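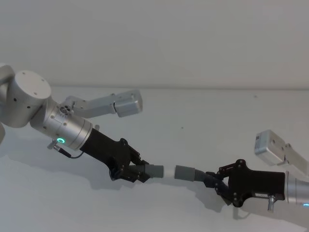
4. Setting up your nebuliser for the first time

Welcome to the part of the guide where you get to put everything together. It looks like a lot of pieces when you tip them out of the bag, but most people find that after two or three goes their hands know what to do. Please read this section through once before you plug anything in, ideally with a cup of tea and your glasses on.

The Jollgate home nebuliser turns liquid medicine into a fine mist which you breathe in through a mouthpiece or a mask. It does not change what your medicine is or how much of it you need. Only your doctor, nurse or pharmacist can advise you on that, so please keep your prescription somewhere you can see it while you work.

4.1 Before you start

1. Wash your hands well with soap and warm water, and dry them on a clean towel.

2. Find a firm, level surface near a wall socket. A bed or a sofa will not do, as soft covers can block the air vents underneath the compressor.

3. Check that you have the compressor with its mains lead, the air tube, the medicine cup with its lid and baffle, the mouthpiece, and a mask in your size (the child's mask is packed in its own bag).

4. Wash the cup, baffle, mouthpiece and mask as described in section 6, even though they are new. Let them dry fully in the air.

Note: The air tube should never be washed. If water gets inside it, fit it to the compressor without the cup and let the air run through for a few minutes until it clears.

4.2 Putting the medicine cup together

5. Hold the bottom half of the cup upright and drop the baffle over the little spout in the middle. It should sit down snugly. If you forget the baffle the machine will hum away quite happily and make no mist at all – this is by far the most common reason people ring us.

6. Pour in your medicine. The cup holds up to 7 ml, and there is a line on the side to show you where to stop.

7. Put the lid on and turn it clockwise until you feel it click.

8. Push the mouthpiece or mask on to the top of the lid with a gentle twist.

Caution: Do not mix two medicines in the cup unless your pharmacist has told you that they can be used together. Never put cough syrup, cooking oils or scented oils in the cup.

4.3 Connecting the air tube

9. Make sure the compressor is switched off at the side.

10. Push one end of the tube on to the air outlet at the front of the compressor and the other on to the bottom of the medicine cup. Both ends are the same, so you cannot get them the wrong way round. Push firmly and straight, and keep the cup upright while you do it so that nothing spills.
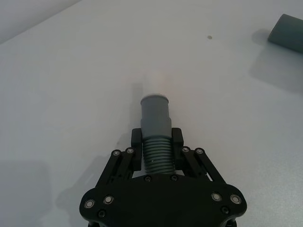
Give the tube a light tug at each end afterwards to be sure it is well seated. A tube that is only halfway on may hold for a minute or two and then pop off in the middle of a treatment, which is a nuisance and can waste your medicine.

11. Lay the tube out in an easy curve, away from chair legs and where people walk. A sharp kink will slow the flow of air.

12. Plug in the mains lead and switch on. You should see a steady mist within a few seconds.

4.4 Your first treatment

13. Sit up straight in a comfortable chair. Late morning is a nice quiet time for a first try, if your prescription allows.

14. Place the mouthpiece between your teeth and close your lips around it, or fit the mask so that it covers your nose and mouth without gaps by the eyes.

15. Breathe in slowly and breathe out as you normally would. There is no need to take great gulps of air.

16. Carry on until the cup starts to splutter. A treatment usually takes about 20 minutes or less. A small drop always stays behind in the cup and should be thrown away.

Caution: Stop and rest if you feel dizzy or shaky. If your chest feels tighter, or your breathing gets worse, stop the treatment and get medical help straight away.

Note: Write the month you began using the cup (September, say) on the sticker inside the back cover, so that you know when it is due for replacement – see section 7. Spare cups and tubes can be ordered from our Ernham office by post or by telephone, and Hannelore Bauerfeind on the customer desk will gladly talk you through any of the steps above.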